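Relatório de progresso – Projeto Neron
Período: março
Entidade executora: Astico

No período em apreço prosseguiu a comparação entre as garras Henao e Liltimex, prevista na tarefa 2 do plano de trabalhos. Das 500 tentativas contratualizadas de manipulação de processadores em placas de computadores de secretária, foram realizadas 442. As restantes aguardam a substituição de um dos pares de dedos, já encomendado.

A câmara de pulso foi recalibrada no início do mês – operação que obrigou a repetir nove ensaios. A prioridade recai agora sobre a aproximação ao socket com a placa montada na caixa, situação em que o espaço livre para o pulso é mais reduzido do que em bancada.

Não se registam desvios orçamentais. A análise comparativa das duas garras será entregue com o próximo relatório, acompanhada dos registos de força e de posição de cada ensaio.

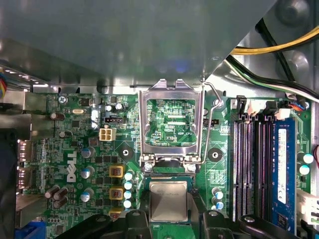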